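Independent Exhibition and Distribution Forum
Board: Distribution, Rights and Revenue
Thread: Pravby Releasing - second year of falling income and the revised rental terms

Skisomley_Programming
Posted Friday, 09:14

Members will have received the circular from Pravby Releasing concerning its results and the changes to its rental terms from December. I should be grateful for the views of other exhibitors before our programming meeting.

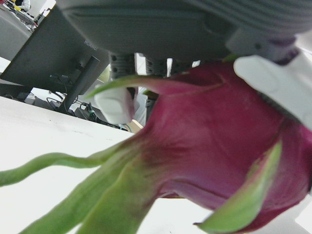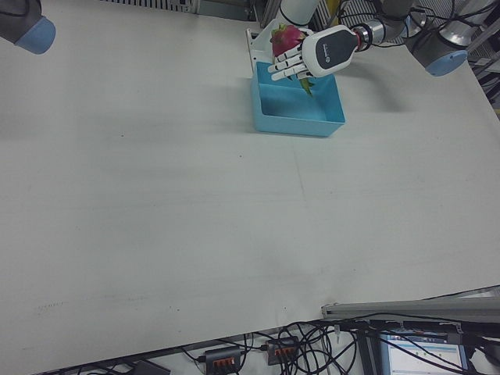
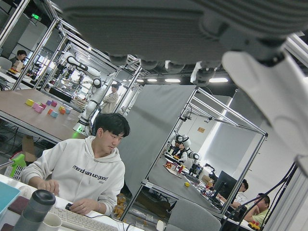 The main points of the circular are as follows. Income from theatrical distribution has fallen for the second year in succession. The company released 73 titles, against a larger number the year before, and states that it will now concentrate on wider releases. The minimum guarantee for a single booking is to rise to 600 pounds. The percentage payable in the opening week is unchanged.

Our own position is that the new minimum cannot be met on weekday repertory screenings. We ask whether other venues intend to respond jointly or separately.

northern_booker
Posted Friday, 09:52

Thank you for setting this out. We have read the circular differently. The minimum applies to titles in their first four weeks only, as stated in the second paragraph of the schedule. Repertory bookings remain on the old flat fee. I would advise checking this with the sales desk before any joint letter is drafted.

Skisomley_Programming
Posted Friday, 10:20

I have checked the schedule again. The second paragraph refers to "new and reissued titles". The greater part of our weekday programme consists of reissues, and I do not believe the old fee would protect us.

ledger_and_reel
Posted Friday, 11:05

I must disagree with the view that the distributor is acting unreasonably. A company whose income has dropped two years running is bound to look at its smallest accounts. Delivery, key management and invoicing cost much the same for a hall with thirty seats as for a multiplex. Many of us have paid less than the cost of servicing our bookings for a long time.

It should also be noted that the fall in income follows the loss of the Nugroho catalogue, which accounted for a good share of the previous year's receipts. The circular does not mention this. Without it, the figures would probably be close to level.

matinee_circuit
Posted Friday, 11:41

The point about Nugroho is a fair one, but it supports the opposite conclusion. If the decline was caused by the loss of one supplier, raising charges to small venues will not repair it. Our circuit reported roughly 884 admissions across its Pravby bookings last season. At the proposed minimum, most of those screenings would not have been booked at all, and the distributor would have received nothing from them.

ledger_and_reel
Posted Friday, 12:08

That assumes the screens would have stood dark. In practice venues book something else, and Pravby has presumably taken that into account.

matinee_circuit
Posted Friday, 12:30

They would book from Rirkedness, whose terms have not changed. I doubt that Pravby would welcome that result.

Moderator
Posted Friday, 13:15

Members are reminded that individual contract terms are confidential and should not be posted on this board. Published circulars may be discussed freely. One post quoting a private rate has been removed.

northern_booker
Posted Friday, 14:02

I have now spoken to the sales desk. Reissues are included, as Skisomley suggested, and I withdraw my earlier comment. Venues with existing bookings will keep the present fee until those bookings have been played. I was also told that requests for a reduced minimum will be considered in writing, although no criteria have been published - I did ask.

Skisomley_Programming
Posted Friday, 14:37

I am obliged to you. We shall write separately in the first instance and ask for the criteria. Any venue wishing to see our draft may contact me through the members' message system.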